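4.2 Choice of board and its effect on the sorting sessions

The surface on which people sort small household things is hardly ever described in the literature on tidying, and we think this is a pity, as it turned out to matter a great deal! In our first sessions at Zendville the participants worked straight on a bare bench top, and many told us that it felt like working in a garage. Coins and buttons rolled away, pale things stood out too strongly, and people kept their piles close to their bodies. For the second round we changed one thing only and gave them a broad wooden board to work on.

Three woods were tried in April. Oak was handsome but its open grain held crumbs and pencil dust. Beech was pleasant under the hand, though two of our older participants found it rather pink under the lamps. Maple was the clear favourite, and we were delighted with how quickly everyone took to it. Tadeusz Krajewska, who planed the boards, left the edges plain and put on no varnish, only a thin coat of the Rorkent oil we already used on the trays.

In all, 1,372 sorting trials were recorded, of which 314 were on maple. The order of the surfaces was shuffled for each person, and the same mixed box of kitchen and desk things was used each time. We measured how far the piles spread, how often an object was moved twice, and how long the person paused before placing the first item. The pause is the measure we find most exciting. On the bare bench people hovered; on the maple they simply began, and their piles were wider and better separated (the board is shown in Figure 3).
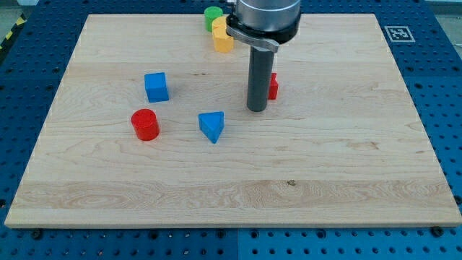 Figure 3. Maple board on the perforated blue table.

A second finding concerns the grain. Several participants lined up their piles along it without being asked, and when we turned the board through a right angle for a later group, the rows often turned with it. One person used a knot as the marker between "keep" and "give away" and was quite put out when we swapped in a board without one. We had not planned for this and have no firm measure of it, but it came up so often in the interviews that we now note the direction of the grain on every record sheet.

The Peng scoring sheet, which we used for neatness, showed a smaller difference between woods than we had hoped. Maple and beech were close, and we would not want to claim more than that until the longer study at Sterkico is complete.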